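[旧房地面] 邮件列表存档
主题：Re: 浮铺地板沿长墙收边、伸缩缝与找平的几个问题
按线索浏览 | 按时间浏览 | 上一封 | 下一封

列表各位好：

原信问题较多，我按原文顺序分段引用，逐条答复。没有回应的段落已删去。以下内容只针对锁扣式浮铺地板，胶粘满铺和龙骨架铺的受力方式不同，不要直接套用。

> 房间是老楼的底层，原来的地面是水泥砂浆，表面起砂，
> 局部有修补过的痕迹。打算铺 Skaltetti 的长条板，下面垫
> Canda 的卷材垫层。用靠尺量过，大部分位置间隙在 2 毫米
> 以内，靠窗一侧有一块明显低下去，间隙到了 5 毫米。
> 这种程度能不能靠垫层自己吃掉？

不能。垫层的作用是隔音、缓冲和隔潮，设计时不承担找平。把垫层铺在低洼处，板面在空载时看不出问题，踩上去以后板体先下弯，锁扣的舌和槽在短边接头处反复错动。错动几个月之后，常见的结果是接头发响，再往后是舌片断裂，接头高低不平。到这一步只能拆到那一排重铺。

间隙 2 毫米以内的区域可以不处理，清掉浮砂即可。低洼的那一块要补。补的时候注意几点：

先处理起砂。砂浆表层强度不够时，自流平材料固化收缩会把表层一起揭起来，敲击有空鼓声。用钢丝刷打磨，吸尘，刷界面剂，等界面剂成膜后再补。界面剂兑水比例以桶上的说明为准，起砂严重的地面通常要刷两遍，第一遍稀，第二遍按正常比例，两遍方向垂直。

再确定低洼的边界。不要只在最低点量一次。把靠尺横竖各移动几次，在地上用粉笔把间隙超标的范围圈出来，再往外放一段作为过渡。过渡放得太短，补完以后会在边缘形成一道坎，比原来的缓坡更难处理。

最后是修补处的含水。新补的部位和周围老砂浆干燥速度不一致，表面发白并不说明里面已经干透。我用的是 Prosser 的插针式测湿仪，读数只用来做同一地面上的相对比较：补过的位置和没动过的位置读数接近以后再铺。插针仪在砂浆上的绝对值意义有限，受盐分影响很大，老楼底层尤其如此。如果一定要绝对值，应当在地面上打孔测孔内相对湿度，或者取样烘干称重。

> 长墙方向要不要留缝？卖板的人说现在的板很稳定，贴墙
> 铺也可以，踢脚线压住就看不出来。

要留。稳定性好是指单位宽度的胀缩率低，房间宽度一大，总量仍然可观，而且胀缩主要发生在垂直于板长的方向，也就是你说的长墙这一侧。整面浮铺的地板是作为一块板在移动，任何一处顶死，位移就会转移到另一侧，或者在中间拱起。

缝宽按板材说明书的数值取，说明书给的是范围时取上限。底层房间冬夏含水差别大，没有理由取下限。缝里不要填发泡胶，不要填密封胶，也不要把临时用的木楔留在里面。木楔忘记取出是返工时最常见的原因之一，建议每面墙放几个楔子先记下来，铺完按数收回。

踢脚线固定在墙上，不固定在地板上。钉子或胶都只作用于墙面。踢脚线底边和板面之间应当能够插进一张纸，压得过紧等于又把地板夹住了。门套、暖气立管、固定柜体的底脚都算“墙”，同样要留。立管处先开孔，孔径比管径大出两侧各一道缝的宽度，再从孔中心锯开，装好后把锯下的小块粘回原位，粘的时候不要让胶流到管子上。

> 墙不直。拉线看过，长墙中间鼓出来一点。第一排应该
> 贴着墙走，还是拉直线走？

拉直线走，第一排按墙的形状裁。步骤如下。

在距离长墙一定宽度的位置弹一条直线，以直线为准拼第一排和第二排，两排先锁成一体，确认接缝没有透光。然后把两排整体推到离墙最近的点刚好等于缝宽的位置，用一小块等宽木料夹着铅笔沿墙面移动，把墙的轮廓描到第一排板上。拆开第一排，沿线裁切，再装回去。裁切用曲线锯，装饰面朝下，或者用反齿锯条朝上，否则面层会崩边。

第一排裁完以后最窄处和最后一排的宽度都要事先算。用房间净宽减去两侧的缝，除以板宽，余数就是最后一排。余数太小的话，第一排相应裁窄，把余数分到两侧。窄条的锁扣没有足够的背衬，敲紧时容易裂，也不利于踢脚线遮挡。我的习惯是两侧任何一排都不小于 40 毫米，板的说明书有更严要求时从其要求。

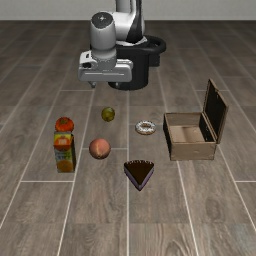
墙脚线的直与不直，铺完之后比铺之前明显得多，原因是板缝给眼睛提供了一组平行参照。毛地面上看不出来的偏差，在板缝与墙脚逐渐靠拢时会被放大成一条由宽变窄的楔形。图中灰褐色木纹地面和浅灰墙面相接处是一条水平直线，墙面又是素的，这种搭配对第一排的裁切要求最高，偏一点都藏不住。同一张图里靠墙的几块板看上去比前面的深，判断色差时应当考虑到这类明暗变化：同一批板铺在墙根和铺在房间中部，看起来可以不像同一批。验收时如果怀疑混批，把怀疑的板和余料并排放在同一位置、同一朝向再比较，不要隔着半个房间比。

由此引出一个原信没有问到的问题，即拆包顺序。印刷木纹的板，花色是有限几种循环出现的，同一箱里的排列往往也有规律。按箱逐块取用，容易出现相邻两排花色重复，节疤排成一串。做法是同时拆开 4 箱，轮流从每箱取一块，短边接头处注意避开同一花色相邻。余料也要混着用。批号相同的箱子放在一起，批号不同的箱子如果不得不用，放到会被固定柜体遮住的位置，不要放在门口。

> 短边接头错开多少合适？有人说三分之一，有人说随意。

错开量的下限由说明书规定，上限没有意义。固定错三分之一会形成楼梯状的斜线，深色缝的板上很显眼，浅色微倒角的板上不太看得出来。我不建议刻意追求规律，也不建议完全不管。实际操作是：每排用上一排裁下的余料起头，余料短于说明书规定的最短长度时弃用，另裁一块。起头之前看一眼前两排的接头位置，不要和隔一排的接头对齐。隔排对齐会形成 H 形，这种 H 形在强度上没有太大问题，但视觉上重复感很强。

> 垫层接缝要不要重叠？防潮膜和垫层哪个在下？

垫层对接，不重叠，用胶带封缝。重叠处厚度翻倍，等于人为造了一道坎，跟前面讲的低洼是同一类问题，只是方向相反。防潮膜在下，直接接触砂浆，膜与膜之间要重叠并封胶，靠墙处往上翻，翻起的部分等踢脚线装好之后再裁。Canda 的卷材如果是自带膜的型号，膜面朝向以卷材上的标记为准，两种朝向的产品我都见过，不要凭经验。自带膜的型号再另铺一层防潮膜没有好处，两层膜之间的水汽无处可去。

垫层厚度不要自行加大。Skaltetti 说明书里对垫层厚度有上限，超过以后板面下沉量增加，锁扣负担加重。“厚一点脚感好”的说法只在空地上走几步时成立。 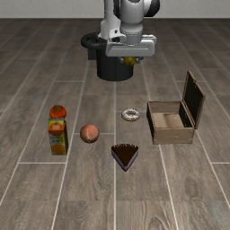

本页最后更改：1 月

> 房间通往走廊的门洞要不要断开？走廊也想铺同一种板，
> 不想看到压条。

看走廊和房间的形状。连续铺的总长和总宽都在说明书允许范围以内，而且平面接近矩形，可以不断。你描述的是房间接窄走廊，平面呈 L 形，这种情况应当在门洞处断开。理由是房间和走廊的主要胀缩方向虽然相同，但两块面积的位移量不一样，位移差集中在门洞最窄的几块板上。门洞又是走动最频繁的位置，接头先坏的基本都在这里。

断开位置放在门扇关闭后正下方，从任何一侧看都只看到自己这一边的地板。压条选 Sarner 的 T 形截面，底座固定在砂浆上，面条扣在底座上，两侧地板在面条下自由移动。底座的螺钉不能穿过地板。底座宽度要从缝宽里扣除，断缝的总宽等于底座宽加两侧各一道缝，这一点容易算漏，结果是底座装上以后两侧的板已经顶住。

如果走廊和房间两侧完成面有高差，T 形不适用，要换成带坡的过渡型。高差在 2 毫米以内可以仍用 T 形，面条会略微倾斜，踩上去没有明显感觉。

> 铺完之后多久能放重物？书柜大概要靠长墙放一整排。

浮铺没有等待胶干的问题，铺完即可上人。重物的问题在于位置。一整排书柜沿长墙压住，等于把这一侧固定，所有胀缩都要由对面那道缝吸收。一侧有重柜时，对面的缝应当留足，并且对面不要再放同样重的东西。两侧都压死，中间就没有出路。可以的话，书柜固定在墙上，底下不铺地板，柜脚前用踢脚收口，地板按柜体轮廓留缝。这样以后换地板也不用动柜子。

普通家具不在此列。餐桌、床、木箱之类荷载分散，地板可以在下面滑动，贴上毛毡垫即可。毛毡垫会夹砂，要定期翻看，夹了砂的毛毡和砂纸没有区别。

> 还有一个可能很蠢的问题：踢脚线和地板要不要同色？

属于外观选择，只说和施工有关的部分。与地板同色时，踢脚线底边和板面之间的细缝会变成一条深色的线，缝宽不均匀很容易看出来。与墙同色或更浅时，那条缝被看作踢脚线的阴影，容差大一些。第二张图里墙脚是一条比较细、比较浅的带子，紧挨着它的远端地面颜色很深，明暗分界因此很清楚，地面边线是否平直一眼可辨。选深色地板配浅色收边的，前面讲的描边裁切不要省。

另补充几条检查项，按施工顺序排列，供打印：

材料到场后平放在要铺的房间里，不开箱，静置时间按说明书。不要靠墙立放，立放的长板会弯，弯了以后长边锁扣对不齐。
房间温湿度在静置和施工期间保持接近日常使用的状态。现在是 1 月，有暖气的房间室内很干，板处于收缩状态，这时铺装，缝宽取上限的理由更充分。
砂浆面清理完后赤手抹一遍，手上仍有明显的砂，再刷一遍界面剂。
门扇底部净空先量好，板厚加垫层厚再加 5 毫米，小于这个数的先把门卸下来刨。装完地板再刨，木屑和刨刀都容易伤到板面。
每铺完一排，从排头到排尾看一次长边接缝。有缝隙时退回重锁，不要指望后面几排把它挤紧。
敲击只用配套的敲块，敲在舌边以外的受力面上，力量小、次数多。用锤子直接敲板边，当时看不出损伤，吸潮以后边缘会鼓。
最后一排用拉钩，拉钩与墙面之间垫一块薄板保护墙面。
收工时数木楔。

关于用料。原信估算时没有计损耗。矩形房间直铺，损耗不大；带门洞、立管和斜墙的房间要多备。更重要的是铺完以后留一整箱不拆，写上批号，平放保存。同型号的板几年后未必还有，即便有，花色和锁扣也可能改过，局部更换时只有同批的能直接用。我自己那套房子的余料放了 40 多个月，取出来仍然能锁上，条件是一直平放，并且没有放在阳台。

> 需不需要把旧踢脚线留着？

旧踢脚线如果是后贴的，拆掉。如果是和墙面抹灰做成一体的水泥踢脚，拆除会带下大块抹灰，可以保留，在外面另加一道薄的收边条，伸缩缝从水泥踢脚的表面起算。收边条粘在水泥踢脚上，不粘地板，规则同前。水泥踢脚的表面通常上下不平，粘之前用靠尺找一遍，凸出的点磨掉。粘胶用量少而连续，溢到缝里的胶必须在固化前刮净。溢胶把地板和墙粘在一起的情况，外观上完全正常，要到夏天板面拱起时才会发现。

原信里关于地暖的一段我没有回答。我没有在地暖上铺过这一系列的板，说明书上的限温条款写得也不够清楚，请有实际经验的人接着回。回信时请保留主题行，不要另起线索，也请把引用裁到只剩相关的几行。

--
退订请向列表地址发送空邮件，主题写“退订”。
附件超过列表限制的会被自动剥离，图片请缩小后再发。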